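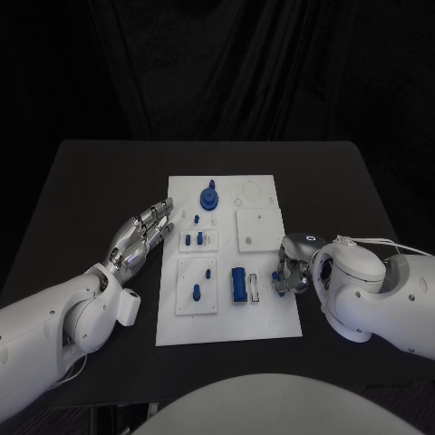

Week 9 handout - Notes from the Brinon open day

Read before Friday's lab. Bring your own notes too, mine have gaps.

For those who missed the bus: Brinon opened its two-arm assembly station to our group for a full afternoon, and Tomás Bragança ran the demo and took questions for 60 minutes straight. I loved it!

The task is a board with blue parts and white plates. Sounds like a toddler's puzzle, and then you watch two multi-fingered hands work over it and remember everything we said about contact in Week 4. A peg that is a hair off center jams. Look up "wedging" in the reader, p. 13.

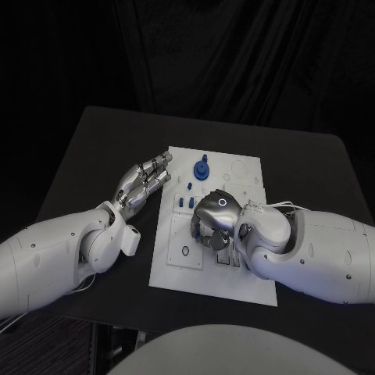
Tomás kept coming back to the fingers. A parallel gripper closes one way and you know where the part sits. With a jointed hand the part can roll as you close, so the grasp has to be checked again before insertion - and the hand itself may be blocking the head camera's view of the hole. Great question from the back row on that one (would touch sensing be enough?). We will argue about it Friday.

Terms to know: compliance, chamfer, occlusion, regrasp, bimanual.

To hand in: one page. Pick a single insertion, sketch the contact forces, and say what the second arm should do meanwhile. "Nothing" is allowed if you can defend it.

Next visit is Udwood in April. Closed shoes, please.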